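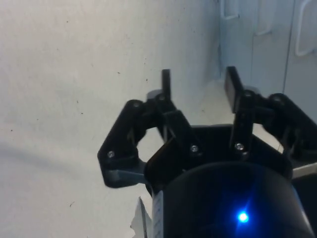 Notes on passage planning for a small coaster

January 7, 2025

I spent most of December rewriting the passage plan template we use on the Prustora, and I want to set down what changed while I still remember the reasons. She is a general cargo coaster trading mostly between Fodurham and Alvarado, with a call at Todari when there is cargo for it. The berth to berth distance on the usual run is 212 miles. With the Todari call it is longer, and the plan for that leg is a separate document.

The old template ran to 17 pages. A good part of it repeated material already held in the bridge procedures, and the waypoint table, the one item the officer of the watch needs at three in the morning, began on page nine. It has been moved to the front. Behind it come the tidal windows, then the reporting points, then the no-go areas and the abort positions for each port. The general instructions are at the back, where they can be read before sailing and left alone afterwards.

Under-keel clearance took the most work. The old sheet had one box for squat, filled in with the same figure for every stage of the passage. Squat depends heavily on speed and on how confined the water is, so one figure is wrong nearly everywhere. The new sheet has a row for each depth-limited stage, and each row has its own planned speed, charted depth, height of tide at the earliest and latest times of passing, allowance for survey quality, squat, and allowance for heel. The result goes in the last column next to the company minimum. If the result is lower, the stage has to be replanned, either with less speed or a later arrival. I have left no space for a remark there. The old sheet had one and it filled up with things like "OK with care".

Heel deserves a line to itself. The Prustora is broad for her length, and in a turn the bilge goes down by more than most people expect. For a half-beam of six metres, two degrees of heel puts the turn of bilge 0.2 metres deeper. In the river bend below Fodurham that is a fair slice of the margin.

The next change was to the cross-track limits. These had been set at one value for the whole passage on the ECDIS, which meant the alarm was useless offshore and a nuisance in the approaches. Limits are now set leg by leg and written in the waypoint table, with port and starboard given separately where the safe water is lopsided. The route check then runs against a corridor that means something. On the first run of the check with the new limits it raised 176 warnings for the Alvarado route. Most were caution areas and cable areas that need only be acknowledged, but each one was opened and read. Two were soundings inside the corridor on the eastern approach, and the leg has been shifted to clear them.

I have kept parallel indexing in the plan in full. There is a view that with satellite positioning on the chart display the radar work is a formality. I don't share it. The display shows where the receiver thinks the ship is. A radar index line off a fixed headland is an independent check and costs the watchkeeper very little. Each index now has the target named, the range to the nearest decimal, the side it lies on and the wheel-over range. Buoys are not used as index targets.

Wheel-over positions were previously worked out for the loaded ship only. Ballast figures have been added. The difference is small at sea speed but it matters off the Todari breakwater, where the wind gets hold of her when she is light.

A few things are still outstanding. The tidal stream data for the Alvarado entrance is old and does not agree with what we see on the bridge; the turn seems to come early at springs. I am logging the observed time on each call and will amend the plan when there are enough entries to be worth averaging. The pilot card needs a new page for the bow thruster. The anchorage section lists 96 metres of cable as the standard scope for the waiting area, with no depth or weather given against it, and I would like that replaced with a short table.

The contingency page for loss of steering in the river is also only half written. That one is next.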